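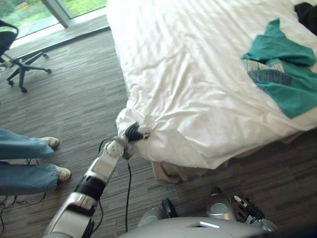
Ovard resort stay notes – README

Notes on family resort stays near the Drikik theme park. One row per stay, 1827 rows. Put together by Desta Bogale, mostly on Wednesday nights, so expect gaps.

What's in it

stays.csv – hotel, room type, nights, party size, price paid
dining.csv – breakfast and dinner bookings, wait in minutes
shuttle.csv – bus times to the park gate. Poon line only, Nekasell line not done yet
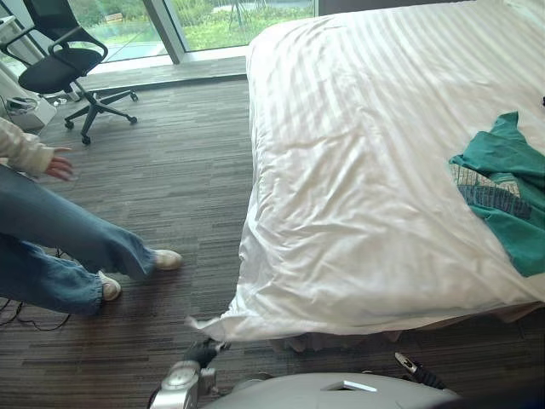
Known problems

Prices are per room, not per person. 16 rows have no room type, left blank on purpose.
Almost 80 stays from June list the old shuttle stop. Dont use those for walking times.
Party size counts kids under 3 in some rows and not in others. Check the notes column.
Two hotels changed names mid season – both names kept, see the alias column.

Using it

Opens in any spreadsheet. Commas inside hotel names are quoted. Times are local, 24 hour.
Fine to reuse and share, just keep the file name so people can find there way back.

To do

Nekasell shuttle times
Split resort fee from room rate
Pool hours, maybe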